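Flendmont Skin Balm Line – Progress Report, Second Period

Prepared for the Holtov small producers' fund

Status in short

The grant pays for three things: getting the Flendmont balm and cleanser to a formula we can repeat, testing them on people who don't work for us, and finding out if there is a shop market at a price we can live with. The first is mostly done. The second is half done, and I have doubts about what it shows. The third has barely moved.

Formula

We are on version 8 of the balm. Versions up to 6 separated in a warm room, and version 7 held together but felt like candle wax. The current one has stayed smooth through the storage checks so far, which ran through July in the back office with the heat left on. I would not call that a proper stability test. The lab quote for a proper one is in the budget note, and I still think we should pay for it before we print anything about shelf life.

The cleanser is a simpler product and has given us less trouble. The only open point is the scent. Jamomix, who supply the oat extract and the base oils, changed the grade of the lavender oil between two deliveries and told us after we asked. The new grade is sharper. Two people on the team like it better, I don't, and the testers have not been asked yet.

On the oat extract itself, the supplier's leaflet says it "calms and renews" the skin. I asked what "renews" meant and was sent the same leaflet again. Until somebody can show me a measurement, our label will say that the balm softens dry skin. That much we can stand behind.

User testing

We sent out 438 sample jars with a short card to fill in after four weeks. Reply rates were fine for the first mailing and poor for the second. The scores look very good – almost too good for my taste. People who get a free jar in the mail tend to be kind about it, and we had no plain cream to compare with. Anyone reading the numbers should keep that in mind, and I would ask the fund not to quote them in its newsletter yet.

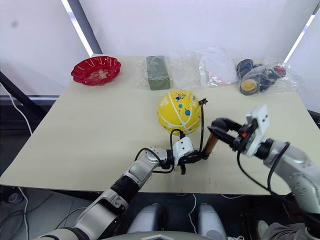 A fairer test is set up for the next period. Half of the testers will get our balm and half will get the same base without the oat extract, in the same jar with a number on the lid. If the two groups score the same, then we are paying a good deal for an ingredient that does nothing a person can feel. I would like to know that before we order another drum of it.

A total of 34 testers wrote in with complaints. Most were about the lid, which is hard to open with greasy fingers. A smaller group said the balm left marks on pillowcases. A few reported redness, and we told them to stop using it and asked for the full list of what else they use. Those answers are still coming in. No claim about sensitive skin should be made before we have read them.

Packaging

Leitão sent a second set of jars with a deeper thread. They close better and look nicer, and they cost more. The minimum order is 2000, more than we can fill with the present batch size. I asked for a smaller run and was offered one at a price that wipes out the margin. We are talking to them again, with no great hopes on my side. A tin would be cheaper, but the balm has to be dug out of the corners and testers disliked that in the first round.

Sales

Two shops agreed to hold a shelf for us. Neither has signed anything. The earlier plan counted them as confirmed outlets, and I have moved them back to "interested" in the attached table. The online page is written but not live, waiting for the label text.

Spending

Ingredients are over plan because of the extra balm versions. Travel is well under. We ask to move the unspent travel money to the stability test, and would need a yes or no before the next ingredient order goes out.

Next period

Run the two-group test. Settle the scent. Get a final answer on the jars. Finish the redness follow-up and send the fund a separate note on it, whatever it says.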